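Notebook, girls' schooling survey, Wirnlow and Hetport
July, started 8:40 a.m.

Picked up where Uchenna left off on the household forms. All 301 from Wirnlow are now keyed in. Hetport is still short the last batch from the field team, who say the river road is open again and the box will come with the next van. Not going to hold the Wirnlow tables for it.

Main job this morning was question 17 (who in the house decides whether a daughter stays in school past grade six). The old coding had "father" and "father with others" as one category. Split them. In 55 forms the write-in line names a grandmother or aunt along with the father, and those were being lost. Xiaoqing flagged this in the spring and she was right. New code is 17b. Do not overwrite the old column, we need it to match the first-round report.

Checked 17b against the question on chores. Girls in houses where an older woman is named as deciding report more hours fetching water but also more days in class. I don't trust that yet. Could be that those are the bigger houses nearer the school. Need the distance variable before saying anything to anyone.
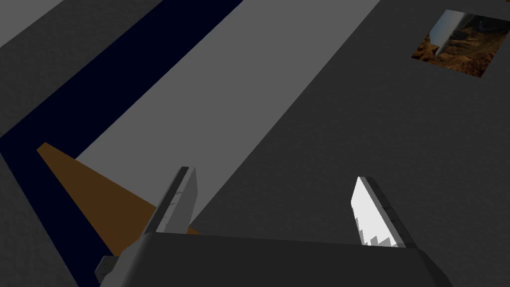

Open gripper over the textured surface, simulation view.

10:15. Distance variable is a mess. Wirnlow interviewers wrote minutes on foot, Hetport wrote kilometers, and the Kurkinley pilot did both. Converting the Kurkinley ones first, where we have both, to get a walking speed for each age group. Girls under ten walk slower than the figure in the manual, and slower again on the hill side. Will use our own numbers and say so in the notes.

Record 3944 has a walk of 4 minutes and a distance of nine kilometers. One of them is wrong. Sent to Uchenna to look at the paper form.

11:30. Call with Uchenna Jibrin. Points:

Paper form for 3944 says 40 minutes, zero dropped in typing. Distance still looks too long. Leave it blank.

Mothers' group in Wirnlow wants the results read out in person before anything is printed. Agreed. They asked for the bride price question to be left out of the public reading, as people could work out whose answers they were. Also agreed.

The Tamuno stipend pays the school fee only. Uniforms and exam fees are on the family, and several mothers said that is the point where the son's costs get paid first. We have no question on this. Adding one to the second round, wording below.

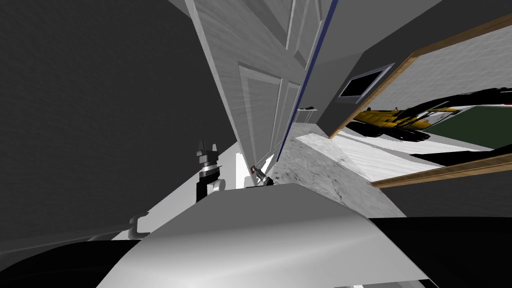

Simulation render

Draft wording: "In the last school year, was there any school cost you could pay for one child but not for another? Which cost? Which child?" Xiaoqing thinks the third part should come before the second, so the answer doesn't turn into a list of prices. Try both orders in the pilot, half and half.

Also to fix in the second round: question 9 asks if a girl "helps at home" and nearly every form says yes. Useless as it stands. Replace with hours yesterday, by task, and ask the same of brothers. The interviewers will complain about the length. Could drop the radio ownership block to make room.

2:50 p.m. Reran the attendance table with brothers and sisters from the same house side by side. The gap is small up to grade four and then opens. Saved under the Wirnlow folder as attendance_pairs, with the old one kept next to it.

Still open: Hetport batch, consent sheets for the two girls who turned eighteen between visits, and Xiaoqing Dai's comments on the 17b codes.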